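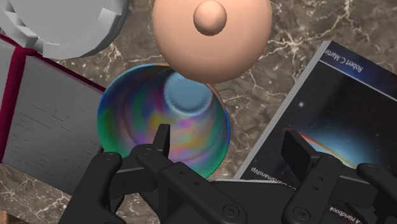
Stirero: grasp planning in clutter, wrist camera only
Project report, Clarkberg lab course, robotics software track
Oct 27, 2018

What we wanted

Pick a named object off a crowded counter using only the camera on the wrist. No overhead view, no depth from a second sensor. Everything in simulation for now, real arm is planned for December if we get the slot.

Setup

Scenes come out of Forkalwood, the scene generator from last year's group. It drops objects on a countertop with a random surface texture and random materials on the objects. We kept the two-finger gripper model as is, only changed the finger friction. Planner is ours, called Henare. It runs as a separate process and talks to the sim over a socket, which was a bad idea early on (see Problems).

Pipeline is: render, segment, guess object pose, sample grasps, throw out the ones that collide, score, go.

Perception

Segmentation was trained on 3336 rendered views. Works fine on things with a plain color and a clear outline. Worse on shiny or swirly textures. The cone-shaped cup with the rainbow finish is the one we kept going back to, the colors change so much across the side that the network wants to cut it in pieces. Fixed most of it by randomizing textures harder in training. Marble with white veins also made false edges, mostly thin slivers, so we drop any mask below a minimum area.

Other thing is overlap. From the wrist, the round peach object hides part of the far rim of the cup, so the mask is missing a bite. Our first pose fit took the mask center as the object center and was off every time that happened. Now we fit the rim as an ellipse and ignore the part that touches another mask. Much better.

Books are easy to segment and hard to grab. Lying flat there is nothing to get a finger under. Henare marks them as "not graspable, obstacle only" and moves on. That is a cheat, we know.

Planning

Grasp sampler tries 14 wrist angles per object. For each one we sweep the finger boxes down and check against all the other masks pushed up to a guessed height. Guessed height is the weak spot. If the guess is too low the finger clips a neighbor, too high and the planner says there is no way in when there clearly is.

The gripper shows up in its own camera — a big black shape along the bottom — so for the first weeks it was getting segmented as an obstacle and every single grasp was in collision. Took us way too long to see this. We now render the gripper alone at the current opening and subtract it from the mask.

Control

Simple. Move above, open, go down, close until the force limit, lift. 7 waypoints in total. The approach speed is cut near the surface. We tried visual servoing on the last part but the fingertips cover the rim when they get close and the ellipse fit jumps around, so it's turned off by defualt. Code is still in the repo under a flag.

Problems

— Socket dropped messages when rendering was slow. Added a sequence number and resend.
— Sim and planner used different frames for the camera, one was flipped. 2 sign errors that hid each other until we rotated the wrist.
— Cup tips over if only one finger touches first. Centering helps, not solved.
— Config files are a mess, sorry to whoever gets this next.

Left to do

Real height estimate from moving the wrist a bit and taking a second view. A push action for the books, slide it to the counter edge and grab from there. Log format needs to be writen down somewhere. And re-run the whole test set with the new self-mask, the older logs were made before the fix and shouldn't be compared to anything.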